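The Trouble With Limited Editions

A hobby magazine is supposed to love collecting, and most months this one does. So take what follows as a complaint from inside the house.

Last March a set of enamel pins went on sale in a shop in Dornwood. The maker, a small firm called Kaltetti, had stamped each set with a number and promised there would be 407 of them and no more. They were gone before lunch. By dinner a good share of them were listed online at three and four times the price, with the same phrase in nearly every listing: "investment piece."

I own one of those sets. I like it. The blue on the heron is a blue I haven't seen on any other pin, and the clasp on the back is better than it needs to be. What I don't believe is that it is an investment, and I've grown tired of being told so by people with a box of them to sell.

Scarcity used to be something that happened to objects by accident. Matchbox labels are scarce since people struck the matches and threw the box away. Old transit tokens are scarce because the cities melted them. Somebody's aunt kept a cookie tin full of buttons, the tin survived a flood and two moves, and now those buttons are worth looking at. The makers had no idea any of it would be saved. A good part of the pleasure is in that carelessness.

A numbered edition works the other way around. The maker picks the size of the run before the first piece leaves the factory, and then everybody who buys one takes excellent care of it. Nothing gets lost. Nothing is pinned to a denim jacket and ruined in the wash. Twenty years on, all 407 sets will still be sitting in their original boxes, with the foam, owned by people waiting for the price to go up. I'd like to know who they expect to sell to.
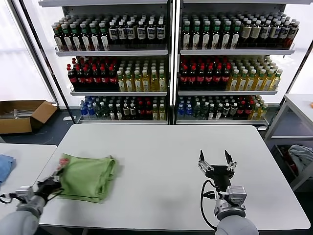 Then there is the matter of what the number covers. Waredau, which makes die-cast trams, sold a "final run" of 201 green trams and then brought out the same tram in a slightly darker green with a different destination on the front. Technically that was a new edition. I put the two side by side under a desk lamp and needed my glasses to tell which was which. The company's newsletter called the second one "a fresh interpretation." Collectors who had paid extra for the first were polite about it in public and less polite at the swap meet I went to afterward.

The certificates bother me too. I have a drawer of them. They are printed on heavy cream paper with a gold seal, and what they certify is that the company says what the company says. None of mine gives a date of manufacture. One of them spells the name of the product wrong. A dealer once offered me 7 dollars more for a tram with its certificate than without, so I suppose that is what the paper is worth, at least to him.

Grading services deserve the same doubtful look. You mail off your item, pay a fee, and get it back sealed in hard plastic with a score on top. For coins I can see the sense in it, as there are old and generally agreed ideas about wear. For a plastic figure made last spring I can't. I know a collector who sent in two figures from the same carton and got scores far enough apart to change the asking price by half. He cracked open the lower one, sent it back in, and it came home with the higher score.

The usual answer to all this is that no one is forced to buy. True enough. But hobbies have a mood, and the mood changes when every conversation starts with a price. I went to my first swap meet with a shoebox and a paper sack of sandwiches, and people talked for an hour about how a hinge was made. At the last one, half the tables had a sign telling visitors not to touch.

Some makers do it differently. Qin, a little workshop that turns out tin whistles in the shape of birds, doesn't number anything. It makes a bird until it gets bored with that bird, and then makes another. There's no countdown clock on its site and no members' presale. I've bought two, paid the sticker price both times, and let a neighbor's kid blow one until the paint wore off at the beak. By the standards of the trade I have destroyed it.

As for the heron pins, I took them out of the foam last week. The set is missing its outer sleeve now, and one pin is on my coat.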